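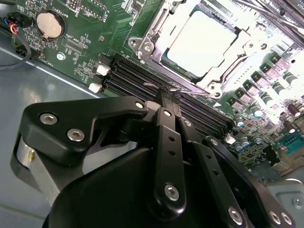
I need a climate person who can write, and I need them before the winter meetings start piling up. If you've ever read an emissions permit for fun (I have, it's a sickness) keep going, because this could be you.

My name is Emilian Dobre and I run the research desk at Hevulau. We're a small outfit that reads the stuff most people don't have time for: methane leak reports, well plugging records, pipeline filings, the long attachments at the back of a state hearing docket. Then we turn it into plain English for town councils, landowners, local reporters and anybody else who asks. We've been doing it long enough to have strong opinions about PDF scans.

The job is Research Writer, Oil and Gas Wells. It's full time, it's paid like a real job, and you'd be working with me and with Gerrit Mokoena, who handles our field visits and knows more about rusted wellheads than anyone I've ever met.

What you'd be doing

Mostly, you'd be working on old wells. We have a list of 900 abandoned oil and gas wells across the counties we cover, and for 300 of them we still can't say who's legally on the hook for the cleanup. You'd be digging into that. Some days it means phone calls to a county clerk. Some days it means sitting with a stack of lease transfers from companies that changed names every few years until there wasn't a company left. I love those days. You might not, and I'd rather you knew now.

You'd also write. We put out a newsletter called Prositz every other week, and it goes to 2000 subscribers, a lot of whom live close to a well and will write back if you get a road name wrong. You'd have a piece in most issues. I edit everything, I'm friendly about it, and I will cut your first paragraph.

The rest is odds and ends — helping Gerrit get ready for site visits, sitting in on hearings, answering reader mail, keeping our well database (we call it Grarnus, long story) from turning into a junk drawer.

What I'm looking for

You can take a dense document and tell me what it says in a few clear sentences. You check things. When you don't know something, you say so in the piece instead of writing around it.

I'd like you to have at least 3 years of work behind you in reporting, environmental science, land records, law, policy or something close by. I don't care which. Gerrit came to us from well drilling and I came from a high school chemistry classroom, so we're not picky about the path. No degree requirement either.

You should be fine with a spreadsheet. You don't need to code. A driver's license would help a lot, as some of these sites are a long way down a gravel road.

One thing I get asked: do you have to agree with us about everything? No! I think we should be leaving a good deal more oil and gas in the ground than we are, and I'm happy to argue about it over lunch. Our readers include people who worked in the oil fields their whole lives, and they need to be able to trust what we print. If you can write for them and for the folks who want every well shut tomorrow, we'll get along great.

Where and when

The office is in McAlister, upstairs, with good light and a bad elevator. I'd like you here two days a week, and the rest you can do from home. Hours are flexible except in hearing weeks, when they really aren't. We close for the first week of July and nobody is allowed to email me.

You get health insurance, paid vacation, mileage for site visits and money for a decent chair. I'll tell you the salary on our first call, before I ask you a single question.

How to apply

Send me a resume, one thing you've written that you're proud of, and a short note telling me about a document you once had to fight your way through. Any kind of document. A homeowners association rulebook would be fine. Please skip the formal cover letter.

I'm reading applications as they come in, starting 3 Nov 2023, and I'll keep going until we've hired someone. Everyone gets an answer from me, even if it's a no. First calls are half an hour with me, then there's a paid writing test, then a longer chat with Gerrit and me together — he'll ask if you own boots.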